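About Prillby

Prillby washes up for other people. We started with one sink and a contract to supply clean crockery to office canteens, and we now get through roughly 3000 bowls a day, few of them interesting.

In July we brought in Dronura, our name for a pair of robot arms and the rack they work at. Essam Erraji, who runs the floor, was asked to choose a calm setting for them. He chose the wallpaper.
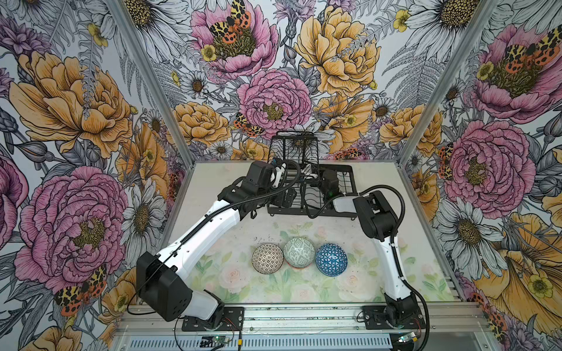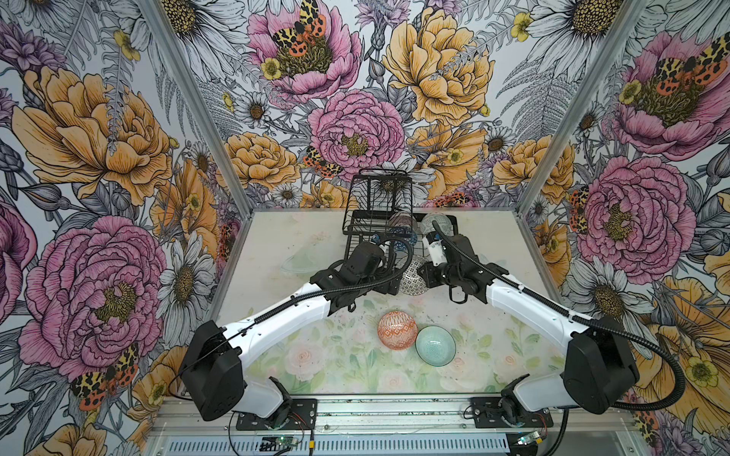 Dronura at the rack, with patterned bowls. Wallpaper: E. Erraji.

What has changed for the 14 of us? Racking was the job everyone swapped shifts to avoid, and the swapping has stopped. Loubna Tawfik used to rack and now teaches the arms, a promotion that came with a better chair and a great deal more sighing. Two of the early shift have moved to deliveries and report that there is weather outside.

Nobody has lost a job. Pay went up with the new duties, and the rota is posted 11 days ahead, after years of being posted on the morning itself.

The arms don't drink tea and have no view on the radio. We still argue about both.

Visits are by arrangement. Ring the bell at the Tratau Yard gate and wait, as it is a long corridor.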